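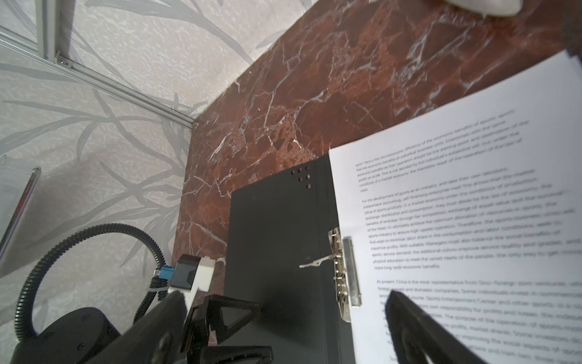
Paper in a lever-arch binder, with the gripper fingers close by.

How to Find Out If Your Robot Arm Can Do the Filing

Filing is my favorite test chore for a small robot arm. Everyone asks about laundry and dishes first, and those are great fun, but a binder costs next to nothing, it fits on a bench, and it will teach you more in one afternoon than a month of stacking blocks! You get springy metal, a lever that has to be pushed the right way, and paper, which bends whenever you look at it wrong.

I wrote this for people who already have an arm moving under their own control and want a chore to try on it. You don't need a fancy gripper. Two fingers will do.

What you need

A lever-arch binder (an old one with a loose lever is kinder to start with)
A stack of printed pages you don't care about
Something solid for the binder to lean against
A wrist camera, or someone patient to watch from the side

Step 1. Fix the binder in place

Get it so it can't slide. Most of my early failures were the whole binder scooting away as soon as a finger touched it. A strip of double-sided tape under the spine is plenty. Standing it up at an angle gives the fingers more room than laying it flat, at least on my bench.

Step 2. Work the lever with no paper in it

Take the pages out and practice only this. Open, close, open, close. Push near the flat tip of the lever, where you need the least force, and let the finger follow the curve as the lever swings. If you drive it in a straight line it will slip off halfway and snap back. Keep your own fingers clear while you're testing – that spring is stronger than it looks.

Go slow. I ran mine at 40 percent speed for the whole first session and would do the same again.

Step 3. Add a thick stack

Start thick. A fat stack holds its shape and the robot can treat it almost like a block. Load 51 sheets or so, close the lever, and see if the arm can open it again without dragging the top pages along. Watch the corners. They fan out to the side and love to catch on a fingertip.

Step 4. Take one page

Now the hard part. Ask the arm to lift only the top sheet. Rubber tips help a lot, and so does pushing the page sideways first so it buckles up into a little hump you can pinch. Kohei Kubo showed me that trick at the Graston open bench night in June and I have used it ever since.

Step 5. Keep score

Write down every try, including the silly ones. Mine, after 102 tries at the full job (open, take one page, close), came to 16 clean runs. The lever part was nearly always fine. Picking up the single page was what sank it, usually by bringing along a second sheet.

So, can it do the chore?

Not in the way you'd want for an office. I can file a page faster than my arm can line up with the lever, and I don't crease it. But a year ago mine couldn't open the clip at all, and watching it swing that lever over cleanly still makes me grin. For thick bundles that go in and stay in, I'd say we're close. For single sheets I would keep doing it by hand for now.

If you get a better score than mine, please send me your fingertip setup. I'm trying softer pads next, and after that a binder with a much stiffer spring.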